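The sock hanger post

I have been promising a laundry post for ages, and the thing I get asked about most is how I dry socks in an apartment with no outdoor space and a dryer that eats them. So okay, socks! An entire post about socks. Get a coffee.

Some background. We moved to the Gill building in December, and the laundry room down in the basement has two dryers for the whole place. They run hot enough to bake a lasagna. I lost two pairs of wool socks in the first month (they came out sized for a doll, and they were the nice ones from Skusby) and after that I decided that anything knitted was going to hang. Towels and jeans still go downstairs. Socks stay up here with me.

My first attempt was the backs of the kitchen chairs. Fine for one load, terrible if you also want to sit down. Then I bought one of those folding racks from Werkberg, which took up so much of the floor that I had to turn sideways to get to the bathroom, and I gave that to my sister after three weeks. She has a porch. She loves it.

What finally worked was a little clip hanger. Cream colored, shaped like a cloud along the top, with a straight bar underneath and clips dangling off the loops. It's a bit silly looking and I won't hear a word against it. Mine came from Kalleo, along with a bag of lavender sachets I didn't need, and the clips slide out of the loops so you can move them or take a few off. I never use the full set. Socks that touch each other stay damp, and then they get that smell — you know the one, the gym bag one — and you have to wash the whole lot again.

A few things I've learned the slow way:

Clip by the cuff if the sock is light, by the toe if it's heavy. A thick knitted sock hung by the cuff stretches out right where you want it to hold on, and by the end of winter it's sliding down into your boot. Thin ones don't care.

Give each sock a good snap before it goes up. I used to skip this and everything dried in crunchy little folds.

Dark colors first. I have no science for this, I just like getting the navy ones out of the pile so I can see what's left. Also they all look the same under lamp light and I've gone to work in one navy and one black more than once.

Pair them as you hang them! This was my big breakthrough. Two of a kind side by side, and when you take them down you fold them right there. I did a proper clear-out of the sock drawer a while back and counted, and I owned 456 socks if you include the bin under the bed. Plenty of them were singles. I'm still a little embarrassed. (My old post on that clear-out has 2,574 views, so apparently I'm not the only one with a bin.)

As for where to hang the thing, you don't need a closet rail. Any pole will do, as long as the hook can't wander. A hanger with socks on only one side wants to tip and slide, and a few turns of clear tape in the middle of the pole will keep it where you put it. Low over a table is my favorite height. You can spread the pile out underneath, nothing has to be carried across the room, and when you drop one (you will) it doesn't land in the dust.

The clips themselves are worth a look before you buy. Go for ones with a decent spring, and squeeze a couple in the store if they let you. The all-plastic kind snapped on me one after another, and the spring-and-wire kind has held up fine. If a clip leaves a dent in the knit, rub it with a damp thumb and it goes away.

Cloud hanger, clips and socks: 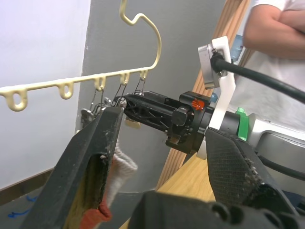
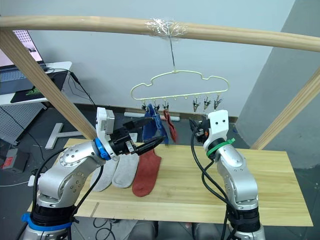
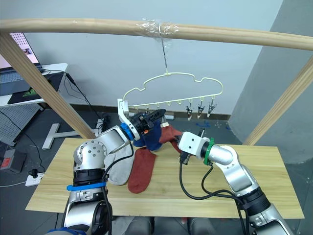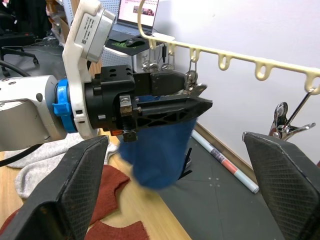

One reader wrote in to say that she clips hers by the toe no matter what they weigh, and that in her house the cuffs dry last every single time, so she turns them down once before hanging. I tried it on the thick pairs last night and they were ready by breakfast, so I'm switching over for the rest of the winter. She also wanted to know if it works for mittens. Yes, but use two clips per mitten or they spin.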